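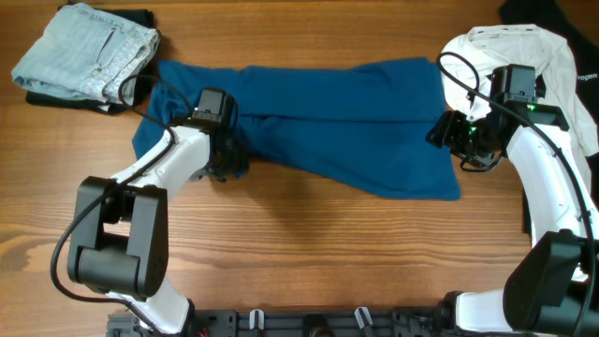
How do you fold a t-shirt so it stays folded?

Lay it face down and smooth it out with your palms, bring both sides in to the middle, then fold the long strip up in thirds from the hem. The smoothing matters more than the folding. If you skip it, the wrinkles get pressed into the middle and the whole thing puffs back open in the drawer. I did it that way for years and blamed the drawer!

Do I need a folding board?

Nope. I bought one from Hudine a while back and it's fine, it makes very even rectangles, but it lives behind the dryer now. A table does the job. If your shirts come out different widths and that bugs you, use a big magazine as a guide and slide it out at the end.

What order do you fold a load in?

Jeans first. They're heavy and flat, so they make a good bottom for a pile (mine go on the left side of the table, where they're out of the way). Then t-shirts, then anything with a collar, and socks last, usually in front of the TV.

How do you fold jeans?

One leg over the other, back pockets out, tuck in that little point at the crotch so you have a straight edge, and then fold up from the ankles in thirds. I don't put a crease down the front. Some people love a crease – go for it.

Fold or hang?

Knits and tees get folded, because hangers give them shoulder bumps. Button-ups get hung. Plain white shirts could go either way, and I decide based on how many hangers are free that day.

My printed shirts are cracking. Is it the folding?

Could be, but I'd look at the dryer first. Wash them inside out, use low heat, and fold with the print on the outside so there isn't a sharp crease running through the letters. Mine last a lot longer this way.

How long can clean laundry sit in the basket?

I try to get to it within 90 minutes of the dryer stopping. After that the cotton stuff sets and you'll want a damp washcloth or a quick steam. Has a load of mine sat there from Saturday until the next laundry day? Oh yes.

Where did you get your drawer dividers?

They're Jullero, the 13-inch ones, and I have 3 of them in the t-shirt drawer. Measure your drawer before you order – I didn't, and my first set went to the linen closet.

Can I send you a question?

Please do! Use the contact form and put "folding" in the subject line. I'm slow but I read everything, and the next batch I'm working on is all fitted sheets.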